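A Day at the Kuson Hardwood Yard and Mill
Posted Jun 7, 2024 by Mohandas Varghese

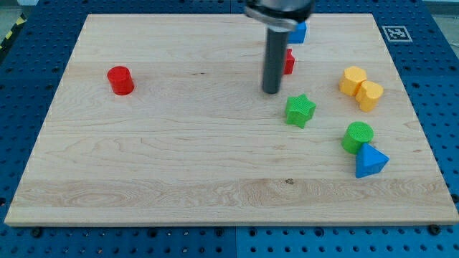

Getting there

Kuson is at the end of a gravel road past the Terska grain elevator. There is a sign, but it faces the other direction, so if you come from the highway you will probably drive by it once. I did. Parking is on the left by the scale house. The open day ran from nine until three and admission was free. You sign a sheet, get a pair of foam earplugs, and wait for a group to form. Mine had 14 people in it, mostly furniture makers and a couple who were redoing a staircase.

The log yard

The tour starts outside. Logs are sorted by species and then by diameter, with the ends painted to slow down checking. Our guide was a sawyer named Brorkero who had worked there since the mill still ran a circular headsaw. He showed us how he reads a log before it goes in: where the sweep is, which face has the fewest knots, where an old branch has healed over. The mill buys from landowners within 82 miles and takes maple, cherry, ash, red oak and a little walnut. Ash has been coming in heavy for several years and he expects that to taper off.

Sprinklers run on the maple piles in summer. Maple left warm and dry in the log will stain gray, and the yard tries to saw it within a few weeks of delivery. The best white maple is cut in winter.

Sawing

The bandmill was running, so we watched from a raised walkway behind a rail. It is loud even with earplugs. A log goes on the carriage, gets turned by hydraulic arms, and the first slab comes off in a few seconds. Most of the maple is flat sawn. They will quarter saw on request, with a minimum order of 500 board feet, and the price goes up because of the waste.

Kilns

There are three kilns, two conventional and one vacuum. Boards are air dried under a shed first, then go in at whatever moisture the season leaves them with and come out between six and eight percent. Eight-quarter stock takes much longer than four-quarter and is the most likely to be ruined if it is rushed. Brorkero passed around a piece of oak with honeycomb inside it. From the outside it looked fine.

Grading room

This was the part I liked best. The grader flips each board once, runs a rule over it and marks it with a crayon, all in less time than it takes to explain. Figured maple gets pulled out and sold separately by the piece. I asked how much of it they see and was told some 98 boards last September, which was a good month. A small knot does not disqualify a figured board, but it does bring the price down.

Retail shed

The shed is open to the public year round. Short pieces are in bins by the door and the long stock is racked upright along the back wall. Prices are written on the rack. I bought two boards of cherry and one of soft maple for a side table. They will surface one face and straighten an edge for a small fee, but not on open days.

Lunch was from the Gbeho truck in the parking lot. The chicken and rice was good and they ran out before one o'clock.

The next open day is in September. Wear closed shoes, or you will be turned away at the walkway.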